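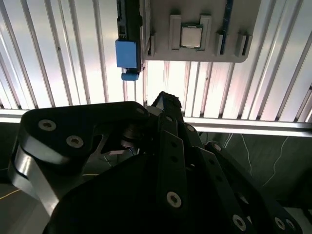 Stuart Ashworth m'écrit que chez lui la pâte thermique se remet tous les étés, sans exception, et que je suis bien trop coulante avec la poussière. Bon, Stuart, chacun son rythme ! Moi j'ouvre l'ordinateur de la maison en septembre, quand les fenêtres se referment, et ça me suffit.

Avant de commencer
Je coupe, je débranche tout, j'appuie une fois sur le bouton de marche et je touche un radiateur — oui, celui du salon — pour l'électricité statique. Les vis vont dans une boîte à œufs, une alvéole par étape.

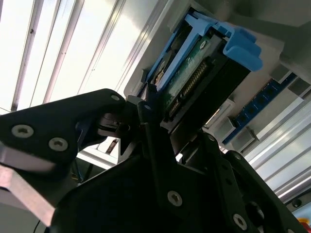 La poussière
Un pinceau plat bien souple, acheté neuf (pas celui de la cuisine, j'ai essayé, il sentait l'huile d'olive). Je bloque les ventilateurs avec un doigt et je travaille de haut en bas. L'aspirateur, jamais à l'intérieur. Pour la vieille pâte, de l'alcool isopropylique et un filtre à café, puis une noisette de pâte neuve, petite la noisette ! 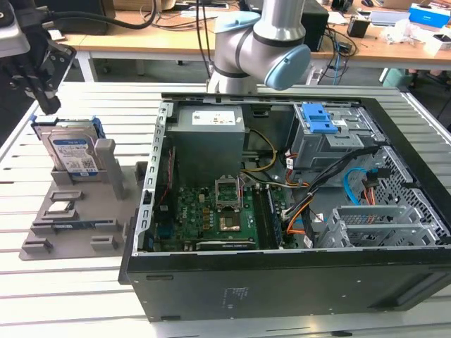
Regula Eder demande si l'on peut remplacer l'alcool par du vinaigre ménager. Surtout pas, Regula, gardez-le pour la bouilloire. Et si la pâte a durci, laissez le filtre imbibé dessus quelques minutes avant de frotter.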